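Open day at the Utuvbridge mill offices

The old Prikora textile mill in Utuvbridge opened to visitors for one afternoon in February. Entry was free, and the 300 places on the tour list were gone by noon. Groups of 18 went in by the river gate and up the east stairs.

The first stop was the upper floor, now shared office space. The high, beamed ceiling was kept when the looms were removed. Rents start at $80 a week for a desk.
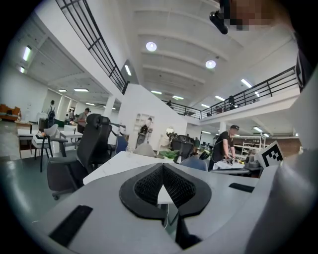
The dye house

Next came the dye house across the yard. Nine vats are left, and Cordeiro, the contractor, plans to keep them in place. The floor slopes to a drain, so wear decent shoes.

Getting there

Take the Rostadine bus to Mill Lane. Parking is on the street only.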